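Automation and Manual Work
Handout 7: Picking, Chores, and the State of the Practice
Instructor: Elif Naz Avcı
Revised 04/06/2020

Read before the lecture. Sections 7.1 to 7.4 are examinable. Section 7.5 supports the lab report. Chapter references are to the course reader.

7.1 Scope

Handout 6 dealt with machines that repeat a fixed motion on a part whose position is known. Welding, palletizing, and press tending belong to that class and are treated as solved for the purposes of this course. The remaining question is what happens when the position is not known, or the part is soft, or the next part differs from the last. Most household chores have all of these properties. A fair number of shop-floor chores do too, although they are seldom called chores: emptying a bin of mixed returns, clearing a bench, sorting offcuts, putting tools back.

The term "chore" is used below for any task that meets these conditions:

(a) the objects were left where they are by a person or by a previous process, without fixturing;
(b) the task is considered finished when a person glancing at it would say so;
(c) no single attempt is worth much, so the cost of each attempt has to be low.

Condition (b) causes more trouble in specification than students expect. "The bin is empty" is easy to test. "The kitchen is tidy" is hard to write down, and two people in the same household will disagree on it. See the exercise at the end.

7.2 Why picking is taught first

Nearly every chore contains a pick. Laundry begins with separating one garment from a pile. Dishwashing begins with lifting one plate from among others. Restocking begins with a tote. If the pick fails, the rest of the sequence does not run. Picking is also short, it can be repeated, and success can be defined without argument: the object left the container and stayed in the gripper until release.

A pick is divided here into five stages.

Detection. Decide that something is present and where it is.
Selection. Choose which object to attempt first.
Approach. Move the tool to the object without touching the container or anything else.
Grasp. Close, or apply suction, and hold.
Extraction. Lift clear without dragging neighbors or striking the wall.

Failures should be logged against the stage in which they begin, even when they become visible later. An object dropped during extraction was often grasped badly. Kanokwan Chuensuk's notes on stage attribution (reader, chapter 4) give the coding rules used in the lab. The most common coding error in last year's reports was to enter everything under Grasp.

7.3 Containers

Students tend to concentrate on the object and ignore the container. The container sets most of the constraints.

Walls. A tall wall limits the angle from which the tool can enter. An object lying flat against a wall leaves space for a finger on one side only. Typical remedies are to push the object toward the middle before grasping, to use suction from above, or to accept the miss and return to it later.

Corners. As for walls, but in two directions. A person slides the object up the wall with a fingertip. Doing this with a machine requires control of contact force, and most low-cost installations do not have it.

Floor. Bare metal is hard and gives no compliance. A tool that travels slightly too far will press on it. A tool that stops slightly short will close above a thin object. Foam liners make the problem easier, but a liner changes the task, and results obtained with one should be reported as such.

Reflection. Scuffed or polished metal returns bright patches that a depth camera may read as holes or as surfaces at the wrong height. Shiny objects on a shiny floor combine both difficulties. Bogdan Filip's comparison of lighting arrangements (reader, chapter 5) found that moving the lamp did more than changing the camera.

7.4 Reported results and how to read them

Published success rates for picking are often high. Before comparing two of them, establish the following.

What counted as an attempt. Some groups exclude attempts in which no object was detected. This raises the rate considerably.

Who reset the bin. A person who resets the bin by hand will, without intending to, place objects apart from each other and away from the walls. Pouring is better.

How many attempts were made. The Fuvirow trial discussed in lecture ran 2,089 attempts, of which 1,447 were coded as complete picks. That is a rate of about 69 percent. Over a working shift it means a person must be on hand at all times, and the labor saved is small. The same rate would be entirely acceptable if a failed pick could be retried at no cost, and in a bin it usually can be, provided that the failure did not jam the object into a corner.

What happened after failure. A system that recognizes its own miss and tries again is worth more than one with a slightly higher first-attempt rate that carries on with an empty gripper. Thierry Roussel argues for reporting time to empty bin in place of success rate (reader, chapter 6). The course adopts his measure for the lab, with a limit of 200 attempts per bin.

The position taken in this course is as follows. For rigid objects of known type in an open container, machines are adequate and in places good. For rigid objects of unknown type they are usable with supervision. For cloth, bags, cables, and anything that changes shape when lifted, results remain at the level of demonstration – useful for research, not yet for staffing decisions. Household chores fall mostly in the last two groups. Blandine Pons takes a more optimistic view in chapter 8, and students are free to argue her side in the report if they engage with the failure data.

7.5 The bin task

The lab follows the ordinary pattern: an industrial arm above a metal bin on a table, with the gripper reaching down between sloping walls. Two features deserve attention before the session. The first is cable routing. Cables and hoses travel with the arm, and the space they occupy has to be included in the collision model. The second is the position of small objects relative to the walls. A bright metallic piece against the lower part of a gray wall is a hard case by the criteria in 7.3, on grounds of both access and reflection.
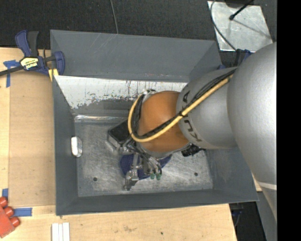 7.6 Lab report

Length: 2 pages, not counting the failure table.

Include:
– a definition of the finished state, in one sentence, that another group could apply without asking you;
– a failure table by stage, using the Chuensuk codes;
– time to empty bin, or the number of objects left at the attempt limit;
– one paragraph on the container, with reference to 7.3.

Do not include a general introduction to robotics.

7.7 Exercise

Choose one chore from your own home. Write its finished state so that condition (b) in 7.1 is replaced by a test. Then list the picks it contains and mark each as rigid known, rigid unknown, or deformable. Bring the list to the August session, where groups will exchange lists and try to find a state that passes the test but that a person would reject.

Reading for next time: chapter 8 (Pons), and the Skoseo case, first half only.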